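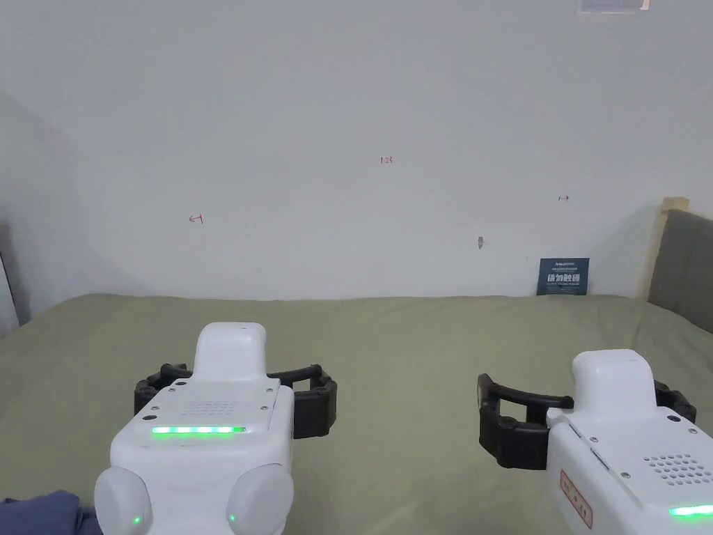
格闘技の選手が社会や政治について投稿すると、ファンは離れていくのだろうか。
大半のファンはその後も選手の投稿を読み続けており、離れると書き込んだ人の多くも、次の試合の時期にはまたコメント欄に戻っていた。

図1 緑色の布の面と白い把持具二台、奥にオフホワイトの壁

4.2 投稿後のコメント欄にみられるファンの反応

前節では選手の側からみた発信の動機を取り上げたので、本節では受け手であるファンのほうに目を移し、コメント欄でどのようなやりとりが続いていたのかを、少し丁寧にたどってみたい。対象としたのは、総合格闘技団体Skidanoに所属する選手10名が、投稿サービスVulumに載せた56件の投稿である。いずれも試合の告知や練習の報告を離れ、選挙、信仰、移民政策といった話題に触れている。これらに付いたコメントは1835件あり、宣伝目的のものと同じ人による重複を除いた1354件を分析に用いた。収集は2021年10月23日に締め切った。それ以降に削除されたコメントも、分析からは外していない。

読み始めてまず驚かされたのは、投稿の主張そのものに正面から賛否を述べたコメントが、思いのほか少なかったことである。筆者は当初、コメント欄が賛成派と反対派にきれいに分かれるものと思い込んでいたし、そのつもりで分類表まで用意していた。ところが読み進めるうちに、どちらの欄にも入れられないコメントがどんどんたまっていき、結局、分類表は一から作り直すことになった。たとえば「あなたの意見には賛成できないけれど、五月の試合は楽しみにしています」といった書き込みがある。意見の違いを認めたうえで応援は続けるというこの種の反応を、本稿では「留保つきの支持」と呼んでおくことにする。

留保つきの支持は、応援歴の長さを自分から語るファンにとりわけよくみられた。デビュー戦を地方の小さな会場で見たこと、負けた試合のあとに手紙を書いたことなど、思い出話を長々とつづってから、最後の一行でようやく投稿への違和感を口にするのである。読んでいるこちらまで、しみじみとした気持ちになるものも少なくなかった。反対に、コメントが初めてだと断っている人は、選手の試合歴にはほとんど触れず、話題となった出来事だけを論じる傾向があった。

ここで、スポンサーの対応にも触れておきたい。用具メーカーのTsoukalasは、契約選手の投稿が批判を集めた際、自社の公式アカウントで「個人の見解であり、当社の立場を示すものではない」と述べた。一方、飲料を扱うDrilhamは最後まで何の声明も出していない。コメント欄の温度は、この二社の対応によってずいぶん違っていた。Tsoukalasの声明のあとは、批判の矛先が選手から企業へと移り、選手をかばう書き込みが目立つようになった。Drilhamの場合には企業名に言及する人がそもそも少なく、議論はもっぱらファン同士のあいだで続いている。ただし、二つの例では投稿の話題も選手の知名度も異なるため、この違いを声明の有無だけで説明することは差し控えたい。

もうひとつ気をつけておきたいのは、黙って去っていったファンの声が、コメント欄には残らないという点である。本節で描いた姿は、あくまで書き込むことを選んだ人々のものであり、観戦をやめた人がどれほどいたのかはこの資料からはわからない。この点については、会場で行った聞き取りの結果とあわせて、次節で改めて考える。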